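We use cookies to remember your settings and to count visits. Accept / Manage choices

Speaker notes: What a cabin price leaves out
Spring meeting, back room session, 25 minutes plus questions

Start without the slides. Ask who has booked a cruise in the last year. Then ask who could tell me, to the nearest fifty pounds, what they ended up paying. Wait for the hands to go down. Don't rush this bit.

I'm going to talk about the guarantee cabin. You'll have seen it sold under other names: saver, value, "we choose your room". You pay less, the line picks the cabin, and you find out where you're sleeping some time before you sail. Sometimes a week before. Sometimes at the terminal.

The sales pitch is that you might be upgraded. I have been hearing that pitch for years and I'd like to see the evidence for it. Guvau Cruises says in its brochure that guarantee guests "often" move up a grade. I wrote and asked how often. The reply told me how much they value my custom.

So I did my own small survey. I asked readers of the newsletter to send in what they booked and what they got. 231 replied with enough detail to use. Of those, 174 got exactly the grade they paid for, and 6 were moved to a better one. The rest either cancelled or couldn't say for certain what grade they'd ended up in.

(Pause here. Say plainly that this is a reader survey and people who write in are not a fair sample. If anything I'd expect the lucky ones to write in more, but I can't prove that.)

Now, same grade doesn't mean same cabin. A grade on the Kakidine, which is the ship most of my replies were about, covers everything from a quiet spot amidships to a room directly under the late bar. Same price code. The person who chose their cabin didn't choose the one under the bar. Somebody has to have it, and I'll leave you to guess who.

Slow down for this part, people take notes.

What you give up with a guarantee booking, going by the terms I've read:

- Choice of deck and position. You can't usually refuse what you're given.
- Bed layout, on some fares. Twins or a double may be "requested" and no more than that.
- Being near friends or family on a separate booking.
- On the cheapest versions, the right to change anything at all without paying again.
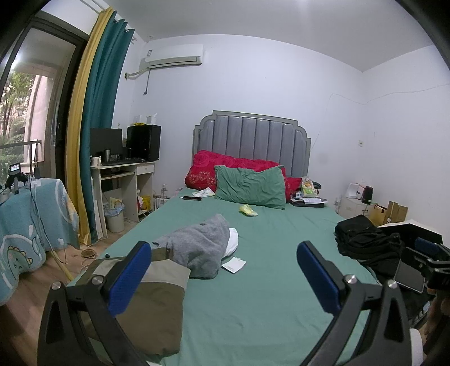

If I ask for a double bed on a guarantee fare, does the line have to give me one?

Read the wording on your own booking, but on most of the fares I've looked at a bed request is only a request. If the layout really matters to you, pay for a named cabin and check the deck plan for that number before you hand over a deposit.

Back to money. The saving is real, I'm not disputing it. What I'm disputing is how it's measured. Bulberg Travel advertises its guarantee fares against the "standard" price, and when I looked in March the standard price was one hardly anybody was being asked to pay. The fair comparison is with the cheapest cabin you could pick yourself on the same day. Do that and the gap shrinks a good deal. On one sailing it shrank to less than the cost of the drinks package they were pushing in the next box down.

Worked example, on the handout. Two people, balcony, Costello to the fjords and back. The total with a chosen cabin came to £3,563. I'd written the guarantee price on the next line and then had to cross it out, as it had moved twice by teatime. Leave the crossing out on the handout. It makes the point better than I do.

If someone says "but I got a suite once", good for them. Ask what year, which ship, and how full it was. Ships sailing half empty hand out better rooms. I wouldn't plan a holiday on the hope that the one I've booked is unpopular.

When would I take one myself? Short trip, inside cabin, travelling light, no fuss about noise. An inside cabin at the front is much like an inside cabin at the back if the sea behaves. For a fortnight, or with anyone who gets seasick, I'd want the cabin number in writing.

Things to ask before paying (read these out, they're at the bottom of the handout too):

What is the latest date you can tell me my cabin number?
Can I be put in a cabin with a blocked view?
If I'm moved to a lower grade, what do I get back, and is it cash or credit to spend on board?
What does the cheapest chosen cabin cost today?

That third one gets interesting answers. I was offered credit, then "a gesture", then silence.

Questions from the floor. If the travel agent in the second row wants to argue about upgrades, let them, but ask for figures. Laptop lead is in the side pocket of the bag. Collect the spare handouts on the way out.

Contact the newsletter | Terms of use | © All rights reserved | Back to top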